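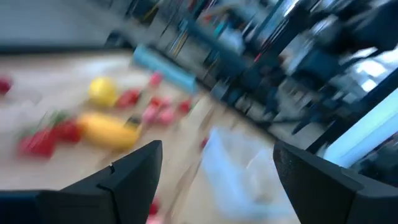 Asked by Tamunoemi Olaniyan in Toys, Games and Play Spaces | 2228 views | 3 answers

How do I store loose play fruit so it gets put away right every time?

I look after the shared play food at Delosby, a drop-in play space. We have a mix of sets that came in over time, 174 pieces at last check. Most of it is small: strawberries, bananas, lemons, raspberries and some plain round things that might be peaches or might be plums. It gets used on a big wooden table and by the end of a session it is spread from one end to the other.

Putting it away is the part I can't get to work. Right now everything goes in one deep fabric bin with handles. The big pieces end up on top and the berries sink. The next group tips the whole bin out to find a strawberry, and then it all has to be picked up again. Small pieces roll off the table and I find them under things weeks later.

I tried small drawstring bags, one per fruit. The bags all look alike when closed and the younger kids can't work the strings. I also tried a divided tray with a lid, the kind made for hardware. The sections were too shallow for the bananas and the lid popped open when it was carried.

What I want to know:

Is it better to sort by kind of fruit, by color, or by set?
Clear containers or solid ones with labels?
Lids or no lids?
What size container for berries and strawberries?

We have one shelf for this, a Sernholm with 4 levels, and the bottom two are low enough for kids to reach. I can spend a little on containers but I'm not going to replace the shelf. The kids are three to seven, and all the pieces are over the size limit we use for that group, so please no answers telling me to throw out the small ones.

Edited to add: I'm also looking for a way to keep track of what is missing. At the moment I have no idea until somebody asks for the other lemon.

Answer 1
Accepted by the asker

Sort by kind, use clear containers, skip the lids.

Color sounds easy but it falls apart with fruit. Strawberries and raspberries are both reddish, and the lemons and bananas are both yellow, so you end up with a red box and a yellow box and you are digging again. Sorting by set only works if you can tell the sets apart, and most kids can't and don't care.

Clear matters more than labels for ages three to seven. A child can see a strawberry through the side of the container and match the one in their hand to it. You can add a picture label on the front of the shelf where the box goes. I would put it on the shelf and leave the box plain, that way a box in the wrong spot still tells you what's in it.

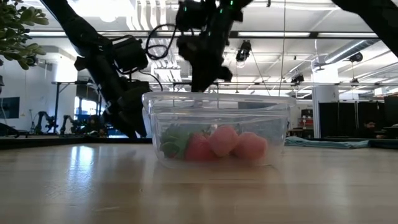

A strawberry and pink fruit in a clear rectangular container.

For size, get food storage containers, the rectangular kind with rounded corners. They sit against each other on a shelf with less wasted space than round ones. Fill each one loosely. If the fruit covers the floor of the container and there is still some room left over, stop there. Once pieces start stacking up, the bottom layer gets forgotten and you are back to tipping.

It's fine to put two kinds together if you only have a few of each. The pink pieces can go in with the strawberries. You will still find a strawberry in there without dumping it. I would not mix bananas in with berries, the bananas lie on top and cover everything.

Bananas want a longer box. Measure the longest one lying flat and add an inch.

As for lids, take them off and put them in a closet. You will want them if you ever move the sets or store them over a break. During the week they are one more thing to lose, and little kids put the lid on crooked and then carry it by the lid.

I used Jonberg boxes for years and they were okay, a couple cracked at the rim. Any similar food container will do. Check that the rim has no sharp edge from molding. Run your thumb around it in the store.

Comments (3)

How many containers would you say for a collection my size?
Tamunoemi Olaniyan

One per kind and one extra for things that don't have a home yet. Empty the extra one every so often or it turns into your fabric bin.
reply from the answerer

We do this too but with the lids on, for dust. Depends on your room I guess.
comment

Answer 2
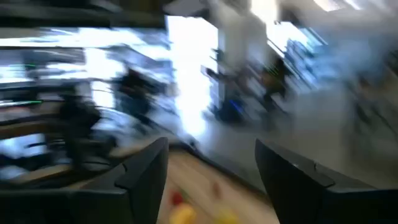 Kelechi Nnaji
Topic moderator, Toys, Games and Play Spaces (398 answers)

I agree with the sorting advice above and won't repeat it. I'll add some things on the pickup itself and on tracking.

Start the pickup with the containers on the table. With a shelf system people tend to leave the boxes on the shelf and carry pieces over one by one, which is slow, and small fruit gets dropped on the way. Bring the boxes to the table, set them in the middle, and fill them there. Carry them back when they are full.

Do one kind at a time. Call out strawberries, and everyone picks up only strawberries. Then bananas. It is slower for the first few sessions and faster after that. Start with the smallest kind while people are still paying attention. If you leave raspberries for last, you'll be picking them up by yourself.

For pieces rolling off: a table with no lip will always lose round things. A strip of felt or a low foam edge held on with removable tape is enough to stop a lemon. Don't put it along the whole table, just the side nearest the wall or whatever they roll under. A large tablecloth also slows them down, but then you have a tablecloth to wash.

On tracking. Make a list with one line for each kind and the number you own. Tape it inside a closet door, not on the shelf, or it will get drawn on. You don't need to check every kind every time. Pick one container at the end of each session and check only that one against the list. Move to the next container the next time. When something is short, write the date beside it and look under the furniture before you leave.

Leafy tops and other parts that can come loose are worth their own line if your sets have them. I have seen green bits go into the trash more than any other piece, people take them for scraps of paper or craft leftovers.

Washing: wipe hard plastic with a damp cloth and mild soap. For soft pieces, check one first. Some soft play food takes in water and stays damp inside for days, and if you put it straight back in a closed box it will smell. Dry those on a towel or a rack overnight. This is another reason to leave the lids off during the week.

On your Sernholm, use the lowest two levels for the fruit kids can get themselves, with the heavier boxes lowest. Spare pieces and the lids can go up top. If the shelf boards are smooth, a bit of grippy drawer liner keeps the boxes from sliding forward. I cut one roll of Uzor liner to fit and it was enough for my whole shelf, but mine is narrower than yours may be.

Comments (2)

The closet door list is a good idea, thank you. I set it up last night and we are short two lemons and a banana. I moved the boxes to the table for pickup as well and it went better than I expected. The felt strip is next.
Tamunoemi Olaniyan

Check inside the play oven if you have one.
Kelechi Nnaji

Answer 3

just use a big basket, kids are going to mix it all up anyway. we have had one since January and its fine. if they want a strawberry they can look for it

Comments (1)

That's what I have now and it's the reason I asked.
Tamunoemi Olaniyan

Related questions

Clear bins went cloudy after washing, can they be fixed?
Best way to label shelves for kids who don't read yet
How to get crayon off a light wood table
Shelf liner that doesn't leave residue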